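Einzelne Socken und was ich inzwischen dagegen tue

Bei uns gab es jahrelang die Tüte. Ihr kennt sie bestimmt: Da kommen alle Socken rein, die nach dem Waschen allein dastehen, und irgendwann, so die Hoffnung, taucht der Partner wieder auf. Im Juni habe ich die Tüte aufs Bett gekippt und mir geschworen, dass das aufhört (ich habe es dann an einem Mittwoch durchgezogen, mit Kaffee und Radio).

Mein wichtigster Trick kostet fast nichts: ein Wäschenetz pro Person, das direkt am Schrank hängt. Getragene Socken wandern abends sofort hinein, Reißverschluss zu, und am Waschtag kommt das ganze Netz in die Trommel. Meine sind von Lunde, im 12er-Pack, und halten schon erstaunlich lange. Nur bitte nicht vollstopfen! Halb voll reicht, sonst wird in der Mitte nichts richtig sauber. 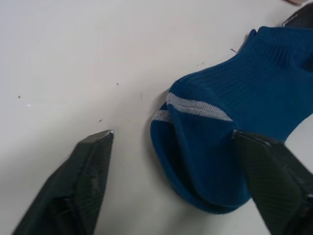 Socken drehe ich vor dem Waschen auf links. Die Fusseln sitzen dann innen, wo sie keinen stören, und die Farbe bleibt außen länger schön. Dunkles wasche ich bei 30 Grad mit flüssigem Colorwaschmittel, und Weichspüler lasse ich ganz weg, der macht die Bündchen auf Dauer schlapp. Wenn es müffelt, hilft ein Schuss Essigessenz in einer Schüssel Wasser, eine halbe Stunde einweichen, gut ausspülen, fertig.

Beim Trocknen hänge ich immer an der Spitze auf, nie am Bund. Und gleich paarweise nebeneinander, das spart hinterher das ganze Gesuche. Heizung oder Trockner mag der Gummi gar nicht, da bin ich inzwischen streng.

Zusammengelegt wird bei mir flach: zwei Socken aufeinander, einmal falten, senkrecht in die Schublade stellen. Die schönen festen Kugeln von früher (meine Oma schwor darauf) leiern leider den Bund aus. Als Trenner nehme ich alte Schuhkartondeckel, die sind genau richtig hoch.

Und die Einzelnen? Dürfen bis zum nächsten Waschtag warten, danach werden sie Putzlappen. Über die Hand gezogen, leicht angefeuchtet, kommt man damit wunderbar zwischen Heizungsrippen und Jalousielamellen!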